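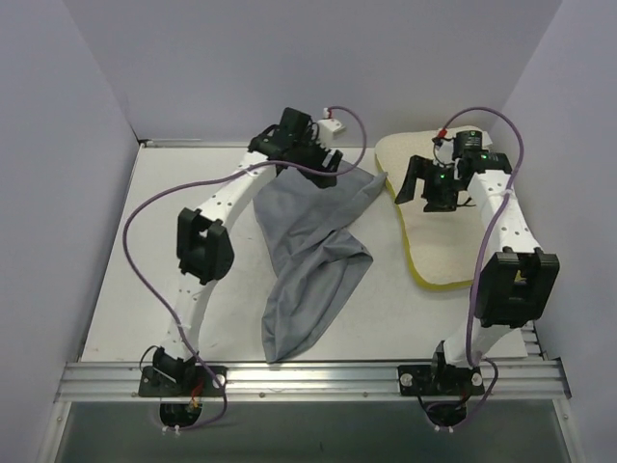

3 Jul 2018. Third pass on the reel 2 transfer of Villov, the old ferry melodrama, and I'm happier than I was on Friday. The dissolve into the harbor wedding finally holds still! I redid the gate alignment before lunch and ran the whole reel again, 1,615 feet, no stops. Grading is another matter. Eero Halonen looked over my shoulder at the bride's dress and said it was too blue, and I said it was cream, and we went back and forth until I got up and found something pale to hold my chart against. It was a lavender-gray, very faint, and next to it my "neutral" on the monitor looked almost green. So Eero was half right (he'll be unbearable). I pulled two points of green out of the mids and left the highlights alone.

The dress matters more than you'd think, because the whole second act hangs on it. She wears it to the wedding, then again on the ferry when she's run off with the cousin, and if the two don't match, the audience is going to think it's a different dress. The Milbridge print had them matching, going by the notes in the can. Our print is the export version, which somebody timed warmer for the ferry. I'm going with the notes.

Sound: the optical track has a thump at the splice right after the accordion player sits down. I tried the gentle filter and it took the bottom out of the accordion, so I undid that and painted the thump out by hand. Took forever. It's a lovely little tune though, and I had it in my head all through lunch.

Subtitles. The translation we got from Bestisus is fine for the dialogue but they've left the toast untranslated, and the toast is the joke! The uncle is blessing the wrong groom. Anybody without the language just sees an old man talking for a whole minute and then everyone dropping their forks. I've written a rough version and marked it for checking. 1,005 lines total on the list with my additions, and I've read through all of them now. "You have sold my boat" appears as "you have sold my boot" in one spot, fixed.

Running time came out at 125 minutes with the overture. Kuusisto want it without the overture for the November screening. I'd fight for keeping it, it's so good in a dark room with the curtain shut, but I'll make both versions and let them hear it first.

Still to do:
Scratch in the ferry close-up, left side, runs through her cheek for most of the shot
Ask Eero if the second can is back from cleaning
Get someone who speaks the language to look at the toast
Export the wedding and ferry shots next to each other and look at them tomorrow with fresh eyes

Leader is rewound and back on the shelf, tails in.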